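From the Wamcombe Kitchen Letter, 5/13/23

Mugs off the shelf, pens out of the drawer

Thank you for all the replies to the last letter! I asked how you store your mugs and I got an inbox full of strong feelings. Half of you stack them, which makes me nervous, and the other half have hooks under a cabinet and would never go back. A handful wrote in to defend the mug tree, and since that's the camp I've been in since January, I'm giving it the space this time.

I came to the mug tree late. We had a shelf over the sink in our old place, deep enough for three rows, and I only ever used the front row. When we moved I unpacked mugs I hadn't seen in years (one still had a tea bag label stuck to the bottom). The new kitchen has hardly any cabinets, so I gave away most of the collection and bought a little wooden tree from Abreu, the housewares store on the corner by the bus stop. It has short pegs and a flat base, nothing fancy, and it takes up less counter than the toaster.

What I like is that it makes me choose. If a mug doesn't have a peg, it has to be somebody's favorite or it goes in the donation box. I don't match them either – I think a tree looks best with colors that have nothing to do with each other. Teal next to pink is my current favorite pairing, and I'd happily add a mustard one if I ever find one with a decent handle.
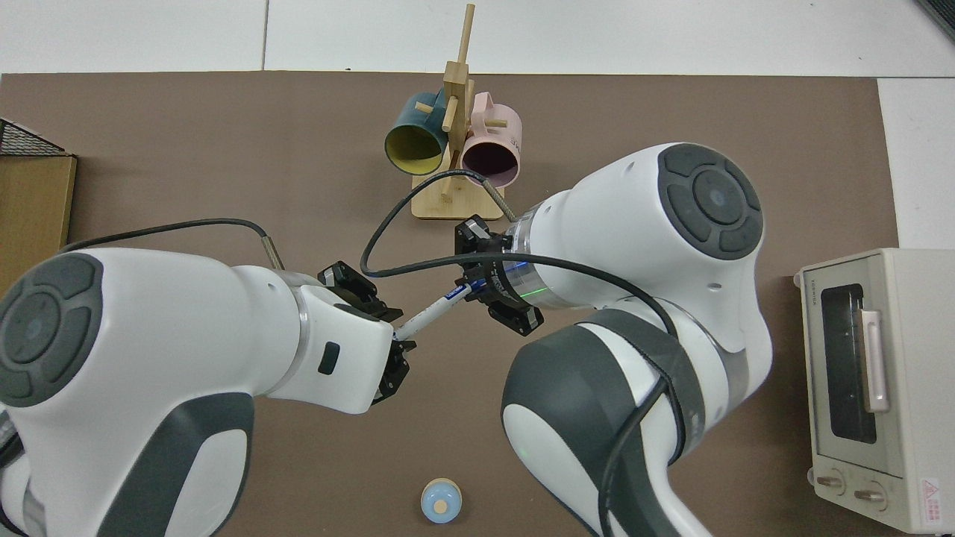

Do I need to dry mugs before hanging them up?

Give them a quick wipe first, especially around the rim and inside the handle. Water left in the handle runs down onto the peg, and bare wood will get dark spots after a few weeks. If you're in a hurry, leave them upside down on a towel while you do the rest of the dishes and hang them last.

A few other things from your letters. Several of you asked about wobbling. Mine rocked a bit when I only had mugs on one side, so now I hang the heavy ones low and put them opposite each other. One reader glued a circle of felt under the base, and I've copied that, mostly because it's quieter when I shove the whole thing over to wipe the counter. Handles matter too. Anything too thick won't go over a peg, so take your fattest handle along when you shop, or at least measure it.

Then there's labeling, which I mentioned last time and have gotten a little carried away with. I keep a white marker pen by the tea things for writing dates on jar lids, and it has saved me from so many mystery powders. I write on the lid if it's plastic and on a bit of masking tape if it isn't. My cocoa says 'January' in very large letters and I'm slightly ashamed of how much is left.

Next up is the spring swap at the Tridico hall. Last year we had 200 mugs on the tables and I came home with two more than I took, so please come and take some off my hands before I weaken. Bring them washed, with any chips pointed out on a piece of tape, and wrap them in newspaper if you're walking. There'll be coffee, and you're welcome to drink it out of whatever you've just picked up.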